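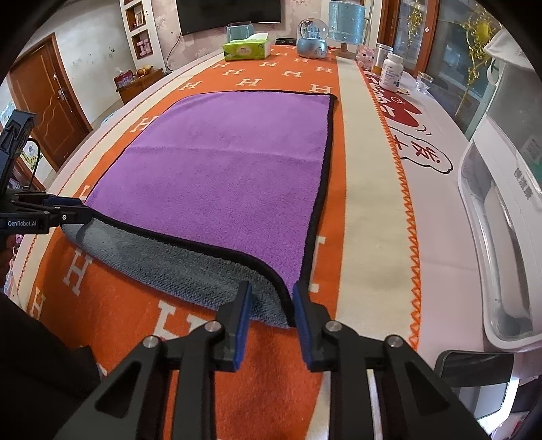 **How should you wash a two-sided towel before you use it for the first time?** Wash it once by itself in cool water with a little detergent, skip the fabric softener, and let it air dry.

I got that from Sadia Talpur, and I've been repeating it to everyone since the Vinodberg linen sale, which ran again this December in the long room behind the library. I went in for pillowcases (I came out with pillowcases, two dish towels and a table runner, so don't ask me about my budget). What I really want to tell you about is the towels!

Sadia and Rupert Mayrhofer had the big table this year, with the pale pink tablecloth over it and the orange and cream runner down it, the one with the letter H all over. Plenty of people asked to buy the runner. It's Sadia's and it isn't for sale, though mine is from the same maker, Magsi, in a plain green that I'm already having doubts about.

The new thing was two-sided towels. One is plush purple on one face and dark gray on the other, with a looped texture on the gray side and a thick black binding to hold it all together. You use the plush side for drying and the gray side for scrubbing at anything stuck on, or that's how I use mine. Rupert swears by them for the car. Soledad Pruitt bought hers for the dog, who comes home from the creek path in a state most afternoons, and she took two more for her sister.

By closing time they had sold 81 of them, and the whole sale brought in 271 dollars more than last year. The money goes toward new curtains for the reading room, and if you've ever tried to read in there at four in the afternoon with the sun in your eyes, you'll be as pleased as I am.

Folding got people talking more than I expected. Sadia does hers in thirds with the plush side out, bringing the long edges in first and then rolling from the short end so the binding lands on the outside. Kofi Addo folds his in half and half again and says life is short. I tried Sadia's way at home and it does take up less of the shelf, but the binding is thick, and my corners stuck out no matter what I did. Lay the towel flat and smooth it out from the middle before you start. That helped a little.

A couple of other notes while I have the space. Naheed Hashmi's cotton napkins were gone before lunch, and she's taking orders for more in cream and blue. The secondhand sheets were a bit picked over by the time I reached them, mostly twin size, and I'd love to see more queens next time if you have a closet to clear. The coffee was good and the lemon bars were better.

There are still a few towels left in gray and green. Sadia will have them at the library's front desk until the end of the month, mornings only, and she'd like cash if you can manage it. She also has a casserole lid that was left on the napkin table, clear glass with a black knob, so please go get it if it's yours.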